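Counting to eight and other articles of faith

I have been going to an adult ballet class in Fillesley for two years now, and since March I've been going to a second class as well, in a thing called the Yeom method. It is taught in the upstairs hall at Grumside by Akua Osei, who is a very good dancer and a patient teacher. I want to say that first, because the rest of this is going to sound ungrateful.

The claim is that you learn a phrase faster if you never count it. No fives, sixes, sevens and eights. You listen to the music lying down, then you breathe it, then you stand up and (so the leaflet says) the body already knows where it is. The leaflet also says that counting "locks the neck". I have asked three people what this means and had three answers, one of which was about teeth.

So what happened when I stopped counting? I was late. I was late on the first phrase and late on the second, and in the travelling section I was so late that Nana Tetteh, who was behind me, went past. Akua said lateness was information. I'm sure it is, but I had that information already.

To be fair, something did change after a few weeks. I stopped moving my lips. My shoulders came down a bit, and the slow side-to-side section, which I'd always chopped into little pieces, started to feel like one thing. I liked that a lot. Whether it was the method or simply doing the same 12 minutes of material every week until it stuck, I couldn't tell you, and I don't think the leaflet could either.

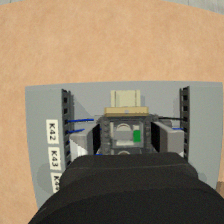 Robot gripper -- Grey Electrical Panel

What bothers me is the way every result counts in favour. If you pick the phrase up quickly, the method works. If you don't, you are "holding on to the count", and you need the weekend intensive, at 123 pounds without lunch. Nana did the intensive and came back saying she felt taller. She looked the same height to me, though she did stop apologising when she turned the wrong way, so perhaps there was something in it.

I also noticed that Akua counts. She does it under her breath when she's showing the floor section, very quietly, and I heard a clear "and seven" go by. I don't hold it against her. Fifty people could be told that counting is bad for the neck and I'd expect all of them to do it the moment the music had a bar of five in it.

I've paid until the end of term and I'll keep going, mostly for the slow section. I shall be counting in the travelling one. Nana says she can't tell the difference from behind, except that she has stopped overtaking me.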